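Workshop Tips: Choosing Hands, Cameras and Cables for an Arm That Has to Do Office Work

Posted June 15, 2018

If you are shopping for a gripper, ignore the video where it picks up an egg. Everyone's gripper picks up an egg. Ask the salesperson to have it put away a box file, then watch how quickly they remember another appointment.

We have been comparing end effectors for the Metix controller on and off for a good while, and these are the tips that survived. Most of them were learned with a screwdriver in one hand.

Test on real furniture. A bench with foam blocks will flatter any hand you bolt on. An office cabinet has hinges, a lip, a shelf at a height chosen by someone who hated you, and doors that come back when you aren't looking. Ours cost 76 dollars secondhand and has taught us more than the 956-dollar calibration kit.

Flat things are harder than round things. A fingertip that does beautifully on a mug will skate across the lid of a file. For flat boxes you want one surface on top and something underneath, and enough wrist travel to get both there without hitting the cabinet.

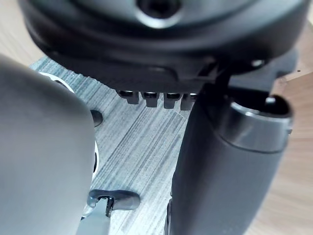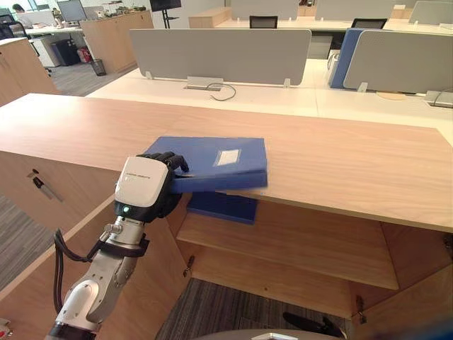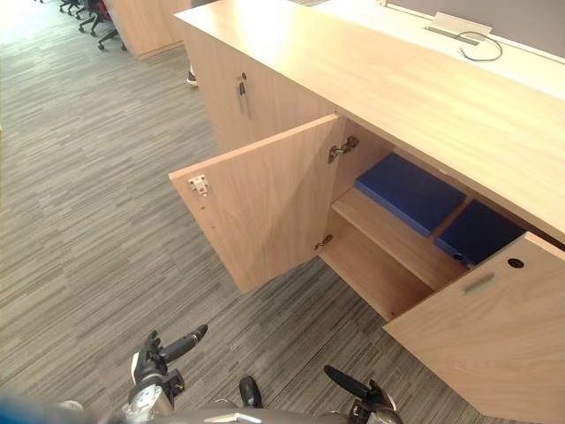

HANDS AND FINGERS

Two fingers or many? Two fingers are quick to set up and easy to forgive. A many-fingered hand gets a nicer hold on a box edge and gives you a great many more ways to be wrong. Start with two. Move up when you can name the job the two can't do.

Smooth fingers need help. Cut a strip of shelf liner and stick it on with double-sided tape before you spend money on the Ullovska rubber pads. The pads are better. They are not 23 times better, and that is how they are priced.

Write down the grip force that worked, on paper, next to the arm. You will not remember it in August.

CAMERAS

A wrist camera gives you a splendid close view of your own finger. Check how much of the picture the finger takes up before you tighten anything, then turn the mount a little and check again. If you want to see where the finger is going as well as where it is, pair it with a camera up at head height.

The head camera has the opposite trouble. It sees the desks, the chairs and the carpet, and gets vague just where the fingertips meet the box. Use it to find the cabinet and use the wrist view for the last hand's width.

Striped carpet and strong wood grain will upset some depth cameras. Try yours over the floor you have. The Drorcombe unit sulked over our stripes until we dropped its exposure, after which it sulked less.

CABLES

Leave slack at every joint, then run the arm to its farthest reach in each direction with the speed at its lowest setting. Whatever snags, snags now. Hook-and-loop ties beat zip ties, as anyone who has snipped a zip tie and the wire beside it can tell you.

CONTROLLERS

Change one thing at a time. If you swap the hand and update the controller in the same afternoon, you have bought yourself a weekend.

Record 70 attempts per setup before you form an opinion. The first few always look wonderful, and the Ríos firmware in particular has a gift for first impressions.

Keep the old fingers in a labeled bag. You'll be going back to them at least once.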